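Ticket 604: Folded shirts out of size, Wivgate stockroom
Opened by: Nanami Miyazaki
Assigned to: Yurani Arango
Status: open, awaiting re-measure
Category: folding / presentation

Reported problem
Plain T-shirts folded at the Wivgate tables do not fit the Akard shelf trays. Width is fine. Length is over by up to 9 mm and the top edge will not lie flat. Narnimgate uses the same trays and the same fold sheet and reports no fault.

Checks, morning
Tables level. Fold sheet is the current issue (June). Trays measured and within tolerance. Light green shirt used for the test, light blue cloth kept to the side as second sample.

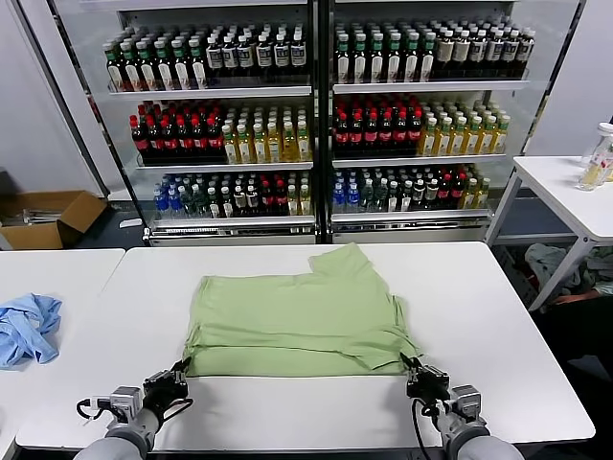

The crosswise crease has to be set before the hem is brought up. If a sleeve is still standing proud at that stage, it ends up inside the last fold and adds the extra length. Repeated on the green shirt with both sleeves pressed down first: over by 2 mm, which the tray accepts.

Comment, N. Miyazaki
Could it be the fabric? The Westerberg order was 2000 shirts and we have had trouble only since opening it. The older stock folded to size with the same sheet.

Comment, Y. Arango
Possible. The new cloth is softer and bunches when lifted by one corner. Will test for that separately.

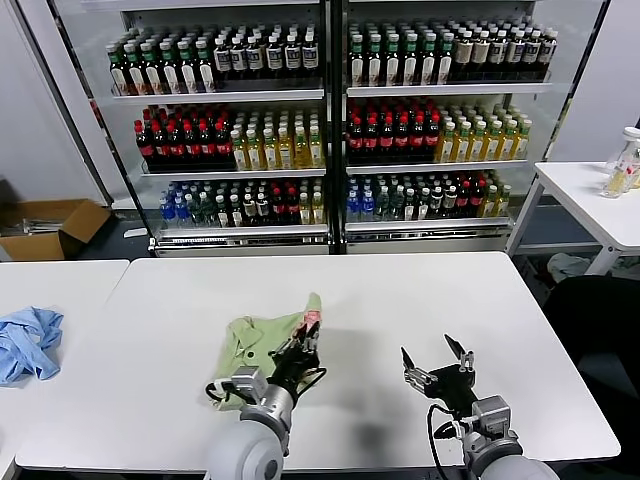 Lifting by a single corner pulls the body off square, and the side seams no longer line up. Shirt must be laid out again from flat after any such lift. Smoothing it in place does not correct the seams.

Interim instruction
1. Lay flat, seams aligned.
2. Both sleeves in and pressed.
3. Set the crease.
4. Bring up the hem, holding both lower corners.

Outstanding
Measure a batch of 100 from the new order using the steps above. Light blue sample not yet tested. Fold sheet to be amended if the batch passes. Ticket stays with Y. Arango until then.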